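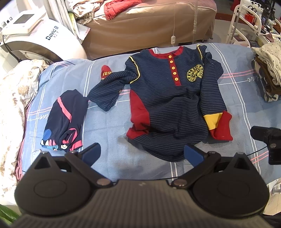
Fingers open over a striped garment, laid out with the button placket facing up.

Trustine Soft Goods Practice Set
Working rules for hand-held gripper sessions with clothing and bedding

Product code: TR-SG
Edition: 3
Last revised: October 16, 2026
Sold by: Fimier
Status: In stock

Overview

The Soft Goods Practice Set is a written standard for teams that record clothing and bedding tasks with hand-held grippers. It covers the work surface, the state of the garment before a take, how the fingers approach the cloth, and what gets written down afterward. It is meant for rooms that are in normal use, with furniture and other equipment in them, as well as for dedicated test spaces.

The set does not include a gripper, a camera or any recording software. The rules are written for two-finger tools with soft pads and can be used with any make. Machine guarding and powered arm safety are outside its scope. If you run a powered arm on the same task, use the Wivska cell rules for the arm and this set for the garments.

What is in the package

Handbook, 40 pages, spiral bound
Table cards, 20, wipe-clean, one rule group per card
Take log pad
Pad and screw inspection sheet
Cleaning guide for soft finger pads

The handbook and cards are also supplied as files for printing. Your license covers one site.

Main rules in Edition 3

Surface. Spread the sheet so there is clear cloth on every side of the garment. The handbook asks for a working area at least 900 mm wide. Wrinkles in the sheet are allowed. Pattern and lettering on the sheet are allowed too, but record them in the log, as they can be mistaken for part of the garment when clips are labeled.

Other items. Folded clothes, blankets and stacks may stay on the surface if they are outside the working area. Do not move them between takes in the same series. If one gets moved, start a new series.

Garment state. Lay the garment with its closure facing up and close all buttons unless the task is about fastening. Log the state using the terms on card 3: flat, partly folded, bunched, or inside out.

Approach. Start each take with the fingers open and above the cloth. Lower straight down to the chosen edge. Close on fabric only. Piping, ribbing and hems are good places to grip. Buttons and embroidery are not, and a take where the pads close on either one is marked for review.

Two grippers. When two operators or two hands are working, agree before the take which gripper holds and which one moves. Keep the finger linkages from crossing. Cables on the bed or table should lie flat and away from the side the operator stands on.
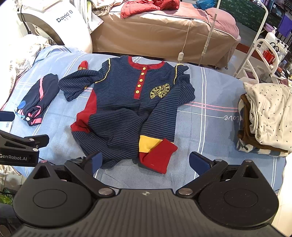 Colleen Aprahamian
Documentation Lead, Trustine

Changes from the previous edition

The section on sleeves has been rewritten. Edition 2 said to straighten both sleeves before every take, and several sites told us in September that this left them with very little material on garments in a disordered state. A sleeve lying across the body, as on the striped garment here, is now an accepted starting position. Log it as "sleeve crossed" and add left or right as seen by the operator. A sleeve doubled back toward the shoulder is logged as "sleeve returned."

Rumpled hems are handled the same way. Leave the hem as it lies, note it, and begin. Do not smooth the cloth by hand once the take has started. If a hand touches the garment, stop and discard the take.

We have also removed the list of approved garment colors. Dark cloth on a light sheet is still the easiest combination to label, and we suggest it for training new operators, but the rules no longer require it.

Inspection and care

Check both finger pads and the visible pivot screws before each session and after every 20 takes. Replace a pad if it is torn, lifting at a corner or marked with dye. Wipe pads with a damp cloth and let them dry fully. Do not use fabric softener sheets near the pads.

Related products

Fodor Folding Terms Wall Chart
Wivska Cell Rules, Powered Arms
Trustine Take Log Pad, refill

Ordering

Order through Fimier using the product code above. Owners of Edition 2 can buy the cards on their own.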